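November 13, 2021

Went back over the dye notes from October before starting anything new. I still don't believe the Tundetti recipe. It claims a steady mid-brown on wool from alder bark alone, no iron, one hour at a simmer, and every photo on their sheet shows the same even shade. Aino's skeins came out of the same bath in three different browns and one of them is closer to pink. She thinks it's the water. Maybe. Everybody says it's the water when they don't know.

What I did today: weighed out bark from the Brollholm sack (the older one, with the split seam), soaked since last night in rainwater. Strained through cotton twice. The liquor smelled right and looked weak. Put in four skeins, all from the same cone, all scoured together so that can't be blamed later. Alum on two, nothing on the other two.

Kept the pot lower than the recipe says. Sigrun Ljungberg's margin note in the old binder has it that anything near a boil flattens the color, and she at least wrote down what she did and when. The Tundetti people don't give a temperature anywhere. "A gentle simmer" could be whatever your stove feels like.
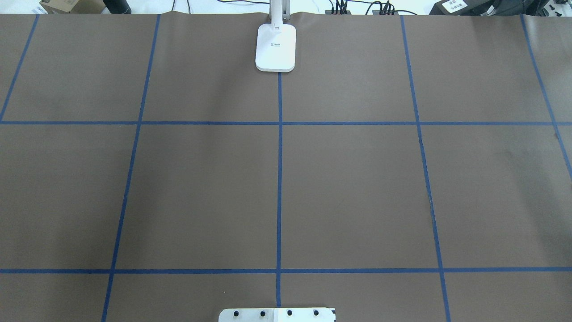
Pulled the first alum skein at 40 minutes, the second at 70. Not much between them when squeezed out. The plain ones took less than I expected, a sort of weak tea, and one has a paler stretch where the tie was too tight. My fault, I used the short ties again. Need to throw those out.

Aino Räsänen came by and held the second alum skein up at the window and called it a success. I'd wait. Wet wool lies. Her October batch looked wonderful on the evening it came out and by the end of the week two of the skeins had gone dull. She says that was the rinse. I asked what she rinsed them with and she couldn't remember, so we can't say it was the rinse.

Lightfastness. The Fulis strips have been in the south window for nearly 7 weeks. Pulled the card off one and the covered half is clearly darker than the open half. Their label says "excellent". I'd call it fair, and only because the walnut one next to it held up and makes the whole row look better. Put it back, will check again after New Year. If it fades any further I'm not buying from them a second time, whatever the discount.

Also read through the Tsuchiya booklet that Sigrun left on the shelf. Good on overdyeing, thin on everything else. The chapter on bark says to age the liquor "until it is ready" — no days, no color, no smell, nothing you could repeat. I did age one jar of ours on purpose and marked the lid, so at least there will be something to compare.

To do:
Dry all of today's skeins in the back, out of the sun, and don't judge them before they're dry.
Same bath again with tap water, same weight of bark, same cone. If the water theory is right it should show.
Write the pH down BEFORE the wool goes in. I forgot today and took it after, 5.5, so that reading is worth very little.
Ask Aino which sack she used. I have a feeling hers was the newer one, and if so we've been comparing two different barks this whole time.
Longer ties.

Last updated: evening, after the second rinse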